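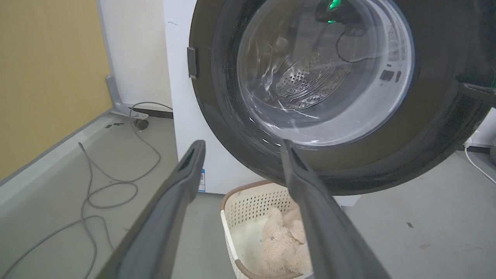 Sơn Ninh wrote to me after the first edition to say that I had the whole subject backwards, that a laundry chapter ought to start with the clothes, and that anybody who starts with the machine has never ruined a good sweater.

Well, I have ruined several good sweaters, and I'm still starting with the machine! Sơn and I have gone back and forth on this by mail ever since (very politely, I should say), and the best I can offer is that the clothes get all of Chapter 5. This one is about the front loader, because most of you will be using one in a shared laundry room or a small apartment before you ever get to choose your own.

Home Skills for New Households
Category: Textbooks > Family & Consumer Studies > Laundry and Linens
By the author, revised in July

Chapter 4
Getting to Know a Front Loader

I learned to do laundry on a top loader in my aunt's basement in Kerkbridge. You lifted the lid, threw things in, and if you found a sock on the stairs two minutes later you lifted the lid again and threw that in too. So the first time I used a front loader I did what I'd always done, found my sock, and stood there tugging at a door that wouldn't open. I thought I'd broken it. I had not broken it. The door locks during the wash, and on a lot of machines it stays locked for a little while after the cycle ends, and all you can do is wait.

Let's go over the parts you'll be dealing with week in and week out. The door is round, usually with a bulging glass window, and it closes with a latch at the side. Push until you hear the click. If the machine won't start, try the door again before you try anything else, because half the time there's a pillowcase corner caught in it.

Behind the glass is the drum, the metal tub with all the little holes in it. Water comes in and drains out through those holes, and during the spin they let it fly out of the clothes. Run your hand around the inside now and then. I've found coins, a hairpin, and once a guitar pick that had been clicking away for weeks while I blamed the motor.

Between the drum and the door opening there's a soft rubber ring called the gasket. It keeps the water off your floor, and it collects hair, lint and gunk in its folds like you would not believe. Wipe it with an old rag after the last load of the day, then leave the door ajar so the inside can dry out. (If you have small children or a curious cat, talk this one over at home first. A closed door may be the better choice for you.)

Then there's everything outside the cabinet. Hoses carry water in and dirty water out, and a hose with a sharp bend in it can cause more trouble than you'd expect. The power cord should reach its outlet without being stretched or pinched behind the machine. And the floor has to be firm and level, or the spin will shake the cabinet hard enough to rattle dishes in the next room. I once lived above a Saturday-morning washer and can report that it's no way to wake up.

How full is full? Put the load in, then slide your hand in flat on top of the clothes. If it fits without a fight, you're fine. Clothes in a front loader get clean by being lifted and dropped, and they can't drop if they're packed to the ceiling.

Words to know: drum, gasket, latch, drain hose, load, spin

Before you read on, go and look at the machine you use most. Find the drain hose and follow it as far as you can without moving anything. Open the door, feel along the gasket, and write down whatever you pull out of it. Bring the list to class. We'll come back to it in the section on smells, and I promise mine is worse than yours.

4.1 Detergent, and Why You're Probably Using Too Much

Continued on page 442

Rajput Learning | Contact the editors | Permissions | All rights reserved | Back to top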